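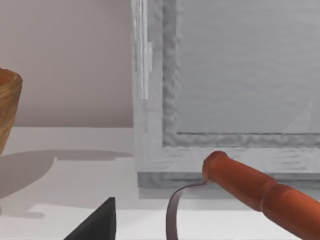
Grocery label pledge leaves the fine print as fine as ever

A voluntary code meant to make imported food labels easier to read has been launched with plenty of applause from the companies that wrote it. Shoppers hoping to put the magnifying glass back in the drawer may want to hang on to it.

The Clear Pack Pledge, unveiled by grocery importer Sustora and two of its suppliers, Fovik and Iturra, commits the three to "readable, honest and consistent" stickers on tins, tubs and canisters brought in from overseas. The stickers carry the ingredients, allergens and nutrition panel in English, and are usually added at a warehouse before the goods reach the shelf.

Missing from the pledge is a type size. The nine-page document talks about "appropriate legibility" on four separate occasions and never says how big the letters will be.

Sustora says it reviewed 594 products in its range before drawing up the code and found 553 of them "met or exceeded customer expectations". Asked what those expectations were and who had been consulted, the company pointed to an online survey of 136 people. All had signed up for its rewards program. The survey asked whether they valued clear labels, and it will shock few readers to learn that they did. It did not show them a label.
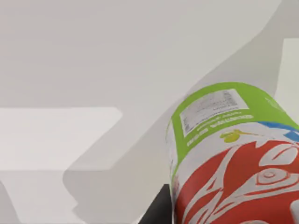
Stickers with nutrition details are often small next to the branding on the pack.

Gisela Tapia, a dietitian who runs supermarket tours for people newly diagnosed with coeliac disease, was sent a draft in December and asked for comment. She recommended a minimum letter height, a matt finish and a ban on placing stickers over the maker's own allergen warning. None of the suggestions made it into the final version, although she is thanked on the back page.

"I'd have preferred the letter height," Ms Tapia said. "People on my tours are holding a packet up to the light in the middle of the aisle, trying to work out if a word is wheat or whey. Telling them the company is committed to legibility doesn't get them very far."

She also doubts that curved packs will improve under the code, which treats them the same as flat boxes. A panel of figures that can be read in one go on a carton has to be turned bit by bit on a narrow tube, she said, and the columns are easily confused.

A Sustora spokesperson said a fixed type size would be "unduly prescriptive" and could push up prices. The company did not supply a costing. It said a code on future stickers would link to a web page with the same information in larger text, which is handy for anyone with a charged phone, decent reception and the patience to scan every item in the trolley.

Rival importer Stotby has declined to sign, saying it already prints its stickers larger than most. It would not say how much larger.

There are no penalties for breaching the pledge. Complaints will be handled by the company that sold the product, and a progress report is due in 2 years. Sustora will write it.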